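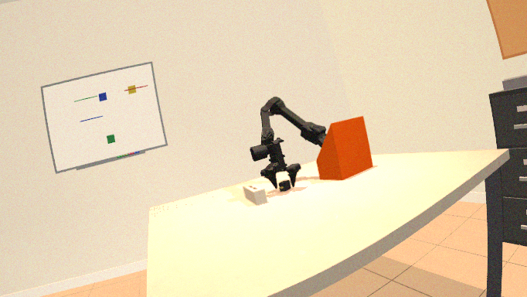
Section 8: Moving your household accounts into Presora

The brochure says the import takes care of itself. Plan on an evening, and keep your old spreadsheet until you have been through at least one month-end.

1. Save a copy of your old file under a new name. Work only from the copy.

2. Delete any subtotal rows. Presora reads them as ordinary spending and will happily charge you for January twice.

3. In Presora, open Accounts, then Bring In Records, and choose the copy. Files with more than 1000 rows have to be split first. The program claims to split them for you -- I would do it by hand, at a year break.

4. Match the columns. The "Smart Match" button guesses from the headings, and it likes to put check numbers under Amount. Go down the list yourself before you press Accept.

Caution: Accept can't be undone once you close the window. The Undo item stays in the menu but does nothing.

5. Pick a date style. If your bank writes the day first, say so now. The preview shows only the top few rows, so scroll down to a date past the twelfth of the month and see that it came through right.

6. Compare the closing balance with your last paper statement. If the two differ by even a few cents, stop and find out why. The "Settle Difference" button just adds a made-up entry to cover the gap.

Note: Categories brought over from Udham files lose their second level. Groceries/Household becomes Groceries. The release notes call this "simplified." You can put the second level back under Settings, one category at a time.

7. Leave automatic sorting off for the first 2 months. It is supposed to learn from your corrections, though I have yet to see it learn where the water bill goes.

For shared accounts, go on to Section 9.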